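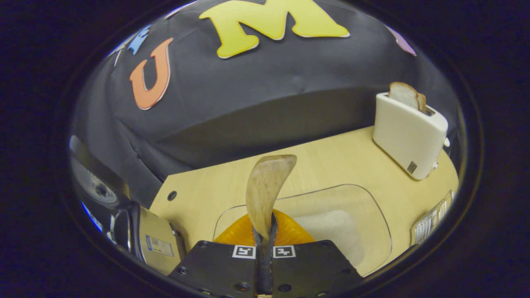

A wooden spatula and an orange-amber dish on a table.

Why Does a Wooden Spoon Stay Cool?
Cilbridge Museum of Everyday Science: Pages for Young Readers

Leave a metal spoon in a pot of hot soup and its handle soon becomes too warm to hold. A wooden spoon in the same pot can be held for much longer. Both spoons are touching the same soup. The difference lies in how heat travels through them.

What is heat?
Everything is made of tiny particles that are far too small to see. These particles are always moving. In hot things they move quickly, and in cold things they move more slowly. When fast particles bump into slow ones, they pass along some of their energy. This is called conduction.

Conductors and insulators
Metals are good conductors. They contain very small particles called electrons that can move freely and carry energy from one end of a spoon to the other.

Wood is an insulator. It has no free electrons to do this work, and it is full of tiny spaces. When the tree was alive, many of these spaces carried water. In dry wood they hold air, and heat moves through still air very slowly.

The lines you can see on a piece of wood are called the grain. They show the direction in which the wood fibers grew. Heat moves along the grain more easily than across it, but it is slow in both directions.

Why does metal feel cold?
Touch a metal spoon and a wooden spoon that have been in the same drawer all night. The metal feels colder, although both are at the same temperature. Metal carries heat away from your fingers quickly. Your skin notices the loss of heat and reports "cold" to your brain.

Try it with an adult
You will need 2 spoons of similar length (one metal, one wooden), a mug, butter and two dried peas.
Ask an adult to fill the mug halfway with hot water. Stick one pea near the top of each handle with a small dab of butter. Stand both spoons in the mug and wait. Which pea slides first? Write down your result, and do not touch the water.

Words to know
Conduction: the movement of heat through a material.
Insulator: a material that heat passes through slowly.

Text by Glória Ramalho, Learning Department. The kitchen materials display is in the Leone Gallery, open daily in July.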